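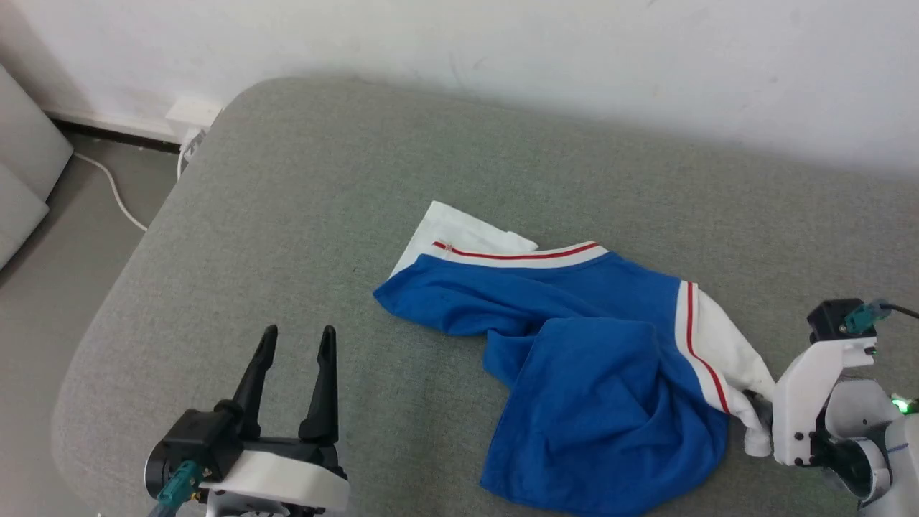
Chapter 3
Good Practice Around Soft Things

Ask a room full of engineers which is harder for a robot to pick up, a steel bolt or a pair of shorts, and the ones who have tried both will start laughing before you finish. A bolt has one shape. Cloth has as many shapes as you have patience to look at, and it takes a new one every time you touch it! I find this wonderful, and I hope that by the end of the chapter you will too.

It also makes cloth a splendid subject for a chapter on rules. Most of the safety rules you met in Chapter 2 grew up in factories, with fences, painted lines and parts that stay where they are put. Bring the same arm into a living room and the questions change. Where does the working area end when the workpiece can hang over the edge of a seat? What counts as a dropped load if the load weighs less than a sandwich? Who decides that a garment is folded?

The last question sounds silly until you have to write the answer down. When Ziad Hourani drew up the house rules for the Sondus laundry trials, his first draft simply said that each item should be "neatly folded". Two people then marked the same 100 attempts and disagreed on 17 of them. His second draft gave a largest allowed overhang, said which side of the fabric had to face up, and told the markers what to do with a waistband that had turned inside out. It ran to a page and a half, and the arguments stopped (well, nearly).

We shall come back to the Sondus rules often. They fall under headings that you can use for almost any household task:

Before the run. Clear the reach of both arms, including the floor. Route cables away from anything that moves. Check that the stop button is within reach of the person on duty.

During the run. Keep hands out while the arms have power, even if a sleeve is just about to slip and you are itching to help. A rescued attempt is a failed attempt and must be logged as one.

After the run. Record the result before resetting the garment. Write down what went wrong in plain words, and leave blame out of it.

Section 3.1 deals with grip force, and with why a gentle pinch can still ruin a zip. Section 3.2 covers shared spaces. In Section 3.3 you will write a marking sheet of your own and swap it with a partner, who will do their very best to misread it.

Before you read on

Take a T-shirt, drop it on a chair and write instructions for folding it using one hand only. Keep the page. You will need it in Section 3.3.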